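Skip to content
Home Projects Notes Recipes Contact

We use cookies to remember that you told us about cookies. OK / Manage

# Plemis: a data card for other people's recipe cards

Plemis is a collection of 308 handwritten and typed recipe cards, transcribed line by line with the spelling left alone. It covers home cooking from two families and one apartment building, and it contains far more gelatin than either family will admit to.

Maintained by Mohandas Kurup and Emiliano Olvera. Last touched in April, when we found out what "1 sm. can" meant and had to go back through everything.

## What's in it

Each card is one row in `cards.csv`. The columns are:

- `card_id` – a number. The numbers go in the order the cards came out of the box, so don't read anything into them.
- `title` – as written. There are several cards called "Good Cake."
- `body` – the full text, with line breaks.
- `hand` – our guess at who wrote it, given as a letter. Hand C is either an aunt or two aunts.
- `source` – `sundaram`, `rumano` or `building`.
- `margin` – anything written sideways, on the back, or over something else.
- `doubt` – `yes` if we argued about a word for more than a day.

The `margin` column is the reason to download this. Recipes are recipes. Margins are where you get "too wet," "Ray liked it," and, on a card for stuffed peppers, "never again," followed in a different pen by "made again."

## Sources

**Sundaram** is Mohandas's side. Mostly rice, lentils and pickles, with a sudden run of casseroles that begins when somebody got a subscription to a magazine. Amounts are in handfuls and in a steel cup that was lost in a move.

**Rumano** is Emiliano's side. Baking, soups, and one very long card about tamales continued on a gas bill. The gas bill is transcribed too. It was paid.

**Building** came from a box left in a laundry room with a note saying "take." We took.

## How we transcribed

One of us typed, the other checked, and then we swapped and found out how badly the first one had done. Spelling was kept. Abbreviations were kept. Crossed-out words are in square brackets with a leading tilde, like `[~nutmeg]`, and unreadable ones are `[?]`. Please don't send us a script that turns all the `[?]` into "butter." We've had that one, and it was right more often than we'd like.

Stains were not transcribed. There was a proposal to add a `stain` column, and it lasted 7 weeks before the categories got out of hand.

## Units

Don't convert them. We tried, in an early version, and produced a shortbread calling for 1,000 grams of salt. The card says "1 k.," and in Hand F a "k." is a knifepoint. Version 2 leaves every amount as written and adds a short file, `units.md`, listing what we think each hand meant. It covers 32 abbreviations. Four of them are "t."

Oven temperatures have their own troubles. "Hot" is common, "quick" turns up now and then, and one card just says "the usual."
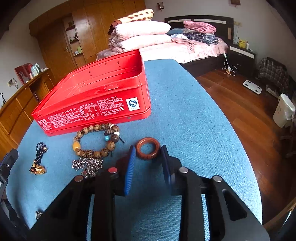

*7 min read*

## Known problems

- Hand C may be two people. See above. The family has been asked and is no longer speaking on the subject.
- The Rumano soups are all missing salt. We don't know if this was a health matter or a secret.
- Card 212 is a knitting pattern. It stays, as it was filed under Desserts.
- Some brand names refer to products that are long gone, so a few cards can't be cooked at all. Others shouldn't be.
- The `building` cards have no dates and no names, and we've guessed at neither.

## Uses

People have used Plemis for handwriting projects, for a class on household writing, and for dinner. We can only support the first two. If you train anything on it, expect a strong opinion that all dishes serve roughly eight.

It's a poor source for nutrition figures, allergy advice or anything that has to be safe. Several canning cards follow methods that current guidance warns against, and those are marked `do_not_can` in `flags.csv`. Please read that file first.

## Permission

Both families agreed to release the text. First names in the margins were kept, last names and phone numbers were taken out. If you think the laundry room box was yours, write to us through the Istivura contact page and we'll pull the `building` rows the same day – and mail back the box.

## Changes

**v2** Amounts restored. Shortbread apologized for.

**v1.1** Split Hand A from Hand B after a call with somebody's mother.

**v1** First release. Mostly commas.

Corrections go in the issue tracker. Include the card number and the word you think it is, and keep in mind that we've already tried "oregano."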